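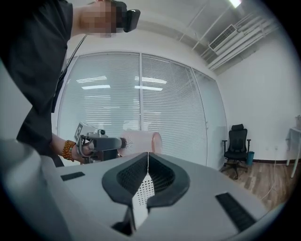 Relative pose between two hand-held grippers drifts when the marker turns away

posted by dendeo_user, 2018-08-13

We record with two hand-held grippers. Each one runs its own visual odometry, and I need the pose of one relative to the other. The second gripper carries a square black-and-white fiducial on a white card, and the wrist camera on the first one looks for it. Lens is a fisheye.

With the card facing the camera the relative pose is stable to 2 mm. Once it is angled, the position still looks reasonable but the rotation jumps between two values, sometimes on consecutive images. The alignment step in our Solheim pipeline then averages the two and the trajectories bend. Calibration was redone in July, reprojection error is fine. I undistort the full image first and run the detector on the result.

Is this a calibration problem or a solver problem?

trustau_tools

Solver. A single planar square has two pose solutions that reproject almost equally well, and noise in the corners decides which one comes out first. Never average them.

What works for us:

Ask the solver for both solutions and keep both, with their reprojection errors.

If the error ratio is above 2, take the better one. Otherwise treat the detection as ambiguous and pick the solution closer to the rotation predicted by odometry.

If there is no prediction yet, drop the detection. We require 9 unambiguous detections before the two maps are joined.

Feed the result to the optimizer with a robust loss — one flipped rotation with a plain squared loss is enough to bend a whole segment.

Also, do not undistort the full image. Near the border of a fisheye the resampling smears the corners. Detect on the raw image, refine there, then undistort only the four corner points and solve in normalized coordinates. If the raw edges are too curved for your detector, crop a patch and rectify that.

gridwalker

had the same thing, bigger marker fixed it

tresville_lab

Agree with the first reply. Two additions.

Check the timestamps before you tune anything. We had a 20 ms offset between the two recorders and it looked a lot like a pose error, except that it grew with hand speed. Hold both grippers still for a few seconds. If the jump is still there, it is the ambiguity. If it goes away, look at the clocks.

A larger marker does help, but it gets hidden by the hand and the object more often. We mounted a second card at 55 degrees to the first and solved for all eight corners together. Non-coplanar points remove the second solution whenever both cards are detected. You do need to calibrate the transform between the cards, and it has to be repeated if anyone bends the mount.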